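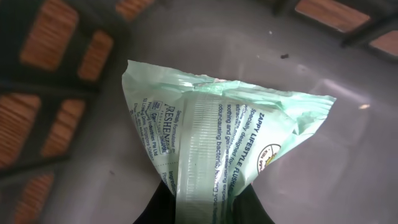 **August, 9:40 a.m.** - precinct matching, Wiltar County

Big morning! The new precinct file from the county finally loads without complaint. It has 322 precincts, and every one has a name, a number and a closed boundary. The last version had gaps along the river that let votes leak out of the map whenever we drew a district over them, so I'm thrilled.

The job, for anyone picking this up cold: take results from the last two state house elections, which were reported by the old precincts, and carry them over to the new ones so we can see how the redrawn seats would have voted. Most precincts didn't move at all and the match is a plain join on the number. The fun is in the ones that got split.

Ran Vurow on the whole set with the default settings first. It flagged 21 splits. I went through them by hand against the old paper map and they all look real to me, even the tiny one behind the Pesport fairgrounds where the line shifted by half a block. I love that it caught that.

What it got wrong was the weighting. It divides votes by land area unless you tell it otherwise, so the big wetland piece west of Pesport was getting hundreds of votes with hardly a house in it. Switched to registered voters by census block, reran, and the wetland dropped to almost nothing. The neighborhoods next door picked up the difference, as they should.
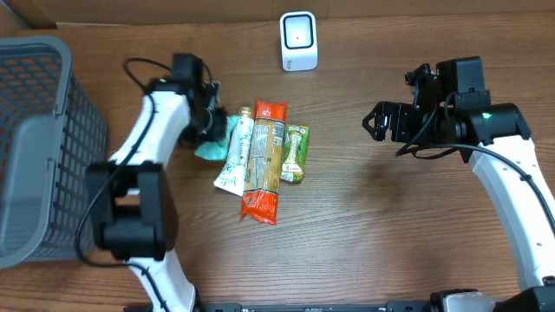 ## Absentee votes

Danylo Mykhailiuk came by before lunch with the absentee tables and had a great idea about them. The county lumps absentee ballots for some old precincts into one "central" line, and I'd been planning to spread those evenly. He wants to spread them by each precinct's share of absentee requests in the voter file. We tried it on the Chuang Township precincts, where we have both the central line and a real breakdown from the clerk, so there is something to check against.

- Even spread: way off in the two precincts with the retirement complexes.
- By requests: close everywhere, best on the governor's race.
- By in-person votes: better than even, but it leans the wrong way out in the country.

Going with requests. Danylo is writing up the test so we can point to it when people ask - and they will ask, because the second district is tight enough that absentee handling could change which party's color it gets on our map.

## 3:15 p.m.

Down to 5 precincts where the old and new totals still don't agree. Two of them are my typo in the lookup table (fixed, rerun tonight). The other three all touch the Wiltar city line, and my hunch is an annexation that went into the boundary file but never into the voter file.

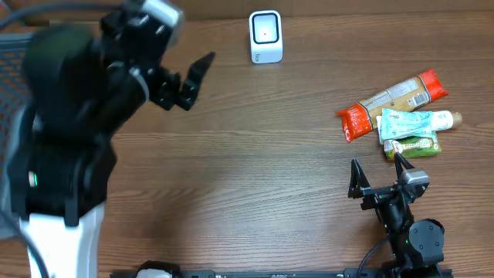
If I'm right, the clerk's office should have the annexation ordinance with a block list attached, and we can patch the three by hand. I've sent the email. Don't touch the crosswalk file until there's an answer, please, and save any test runs under a new name.

Also want to try the primary results next. The turnout is so much lower that the weights will get jumpy, and I'm really curious how jumpy.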